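Working alongside the arms: tips from our packing room

We've had a pair of robot arms at one of the sorting tables in the Dermont packing room since January, and I've become a bit of a fan. They take the odds and ends that used to eat up our afternoons, which leaves the rest of us free for checking, gift wrapping and the awkward orders (my favourite part of the job, if I'm truthful!). It did take a while to learn how to share a room with them, so I've written down what works for us.

Clear the table first

Start with a bare top and put out only what you want sorted. Pens, phones and mugs live on the shelf now. I lost a perfectly good biro into an outgoing box on my first morning and the customer was very nice about it.

Spread things out

Hands can burrow into a heap and find the edge of a packet by feel. The arms do much better with a little space round each item, so tip the tub out gently and give it a quick shuffle with your palm. It takes 15 seconds and saves a lot of fishing about later.

Keep the basket in one place

We marked the corners of ours with tape. If somebody borrows it, it goes back inside the tape, same way round. Mesh sides are handy too, as crumbs and dust fall through and you can rinse the whole thing under the tap.

Mind the cables

They need slack to move with the arm, so don't tidy them away with clips or ties, however tempting. Give them a look at the start of each shift and wipe off any sticky tape.

Do the soft stuff last

Crinkly wrappers and little tissue packs are the fiddly ones, and bottles on their sides like to roll. We put out boxes first and leave these for a second round, when one of us can stay close by.
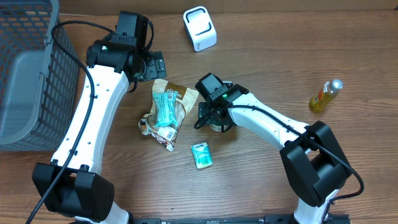
Swap jobs every 2 hours

Watching a table is tiring in a different way from lifting. We change over between the arms, the wrapping bench and the door, and my shoulders have never been happier. Everyone has learned how to stop and restart the arms, including the people who swore they never would.

Keep a scrap book

Ours hangs on a string. Anything that gets dropped or missed goes in, with the time, and we read it through over tea at the end of the week. Half of our best changes came out of it, including the tape.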